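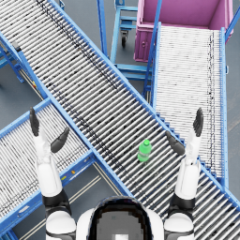
Home | Talks | Notes | Archive | Contact

13 Mar 2026
By Natsumi Tsuchiya

Speaker notes: Why your line always feels slower

Okay, wait for people to sit down. Ask who stood in line for coffee this morning. Then ask who thinks they picked the wrong line (hands go up, they always do!).

Start with the bakery story. I'm at Oleo on a Saturday-type morning, two registers open, and I pick the left one and the guy in front of me wants to pay for a birthday cake with coins. The woman who came in after me is out the door with her rolls before he's done. I stood there for what felt like half the day and I'm still mad.

Slide 2. The math part, keep it quick. If there are 3 lines and they all move at random, the odds that yours is the fastest are one in three. So most of the time some line next to you is beating you, and you notice that one. You don't look over at the slow one and think wow, lucky me.

Slide 3. One long line feeding all the registers. People hate how it looks (so long!) but one coin guy can't wreck your morning, he only ties up one register. Raimo Lahtinen tried it at his garden store and got complaints the first week about the length of the line. He left it in and put the seed racks along it. Mention the seed racks, they get a laugh.

Slide 4. Lines that cross or merge. Read the Murunach ferry bit here: cars from 2 lanes, one ramp, and the zipper merge that half the drivers think is cheating. Let people argue for a minute.
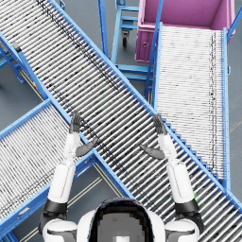 Crossing conveyors, open hands on either side of the middle one.

Slide 5. Waiting with nothing to do. Ask the room to sit quietly for 40 seconds, no phones, then have them guess how long it was. Somebody will say two minutes. Don't fill the silence, Natsumi! You did that last time.

Slide 6. What I'd change at a small store: tell people how long the wait is, guess a little high, and give them something to read. If there's time, the Takagi clinic number tickets. If I'm past 50 minutes already, skip it and go to questions.

Water. Thank Veronika for the room.

Comments

Margus Vītola: Great talk, but I still say the zipper merge people are cheating.

Ville Kokkonen: I guessed 90 seconds on the silent bit. Are the slides going up too?

Veronika Thaler: You left your charger, it's at the front desk!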